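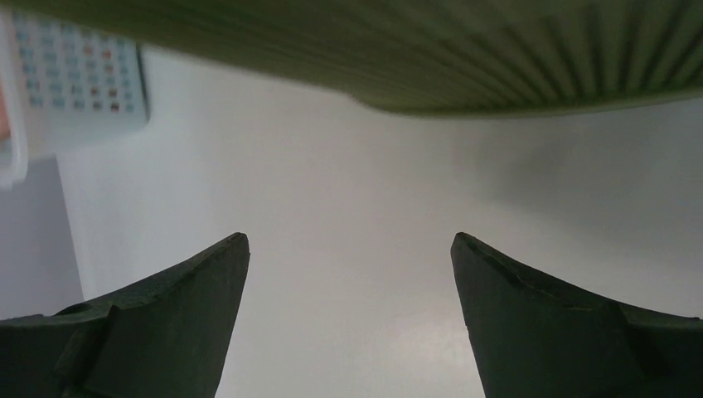 Attachment 1. Wrist view, open gripper fingers over the tabletop, green ribbed item across the top.

Ticket: Container handling cell, deviation from start-of-run rule
Site: Vustthorpe
Opened: 21 June 2024
Category: Operating practice / data acceptance
Priority: Normal
Status: Closed, with one action carried forward

Summary of report

The Vustthorpe site reported that 19 runs of the container turning task were rejected by the acceptance check at Bravham. The rejection code in each case was "start condition not met." The site stated that the cell had been operated in line with the Pillalthorpe Handling Rules and asked for the rejections to be reviewed. The site also asked whether wrist views in which a container is close to the lens and out of focus are acceptable under the rules.

Rules referred to

Rule 4.1. Both grippers shall be open and empty when recording begins.
Rule 4.3. All containers shall rest on the tabletop when recording begins. Leaning or stacked containers are not permitted.
Rule 4.6. The operator shall confirm the position of every container from the fixed view. The wrist view shall not be used for this purpose.
Rule 7.2. Soft focus in a wrist view is not grounds for rejection if the edges of the gripper fingers can be made out.

Log

Entry 1. Ticket received and assigned to the Bravham support desk. The site was asked to supply the operator checklist, the run list and one view from each camera position. Runs in the affected batch were placed on hold. The batch contains 275 runs, of which 131 had already been accepted.

Entry 2. Checklist received. The version in use at the site was found to be an earlier issue, in which Rule 4.6 reads "from any available view." The current issue removed that wording. The site was informed.

Entry 3. Wrist view reviewed (Attachment 1). The fingers are apart with nothing held between them, and Rule 4.1 is satisfied for that gripper. The green item and the nearby basket are blurred, but the finger edges are clearly crisper. Rule 7.2 applies and the view is acceptable on focus. The support desk noted that the green item runs out of view at the top and right, and that only a corner portion of the basket can be seen. Its position cannot be confirmed from this view alone.

Entry 4. Fixed view requested a second time. The first file sent by the site would not open.

Entry 5. Fixed view received and reviewed. 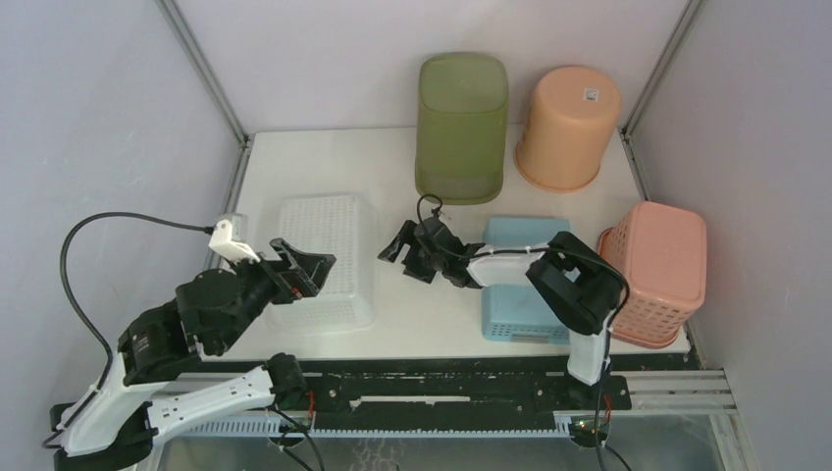 Attachment 2. Fixed view of the cell, both arms and five containers.

The five containers rest on the table and can be told apart by color and type. The green bin, the orange bucket and the pink basket are upside down. The light blue basket is partly hidden under the right arm, and the left arm overlaps part of the white basket. The rules do not require an unobstructed view of each container, but the support desk considers that an operator could misjudge the blue basket with the arm in this position. The site was advised to move both arms to the parked position before completing the check under Rule 4.6.

Entry 6. The 19 rejected runs were compared with the run list. In each of them the operator had recorded the check as "wrist view only." The acceptance check looks for a fixed view entry and returns the start condition code if none is present. The code was therefore issued correctly, although its wording does not make the cause clear to the site.

Entry 7. The site asked whether the fixed view entries could be added afterward. The request was declined. Rule 2.4 states that a check not made before recording shall not be entered after recording.

Entry 8. Hold lifted on the remaining runs in the batch. Normal acceptance resumed.

Cause

Use of an out-of-date checklist. No fault was found in the arms, the grippers or the cameras.

Resolution

1. The rejections stand. The 19 runs are to be repeated by the site.
2. The current checklist has been sent to Vustthorpe. Earlier issues are to be removed from the cell and from the shared folder.
3. Wrist views with soft focus remain acceptable under Rule 7.2. Sites do not need to report them.
4. Arms shall be parked before the container check. This is advice at present and will be proposed for the next issue of the rules.

Action carried forward

The wording of the rejection code is to be revised so that a missing fixed view entry is shown separately from a failed start condition. The Nikolaidis acceptance tool has been used for over 2,000 runs with the existing code, and older records will not be changed. The owner of this action is the Bravham support desk.

Site response

Vustthorpe accepts the finding. The checklist at the cell has been replaced. The site requests that future issues of the rules be sent with a short list of changed clauses.

Support desk response

Request noted and passed to the Pillalthorpe document office. Ticket closed.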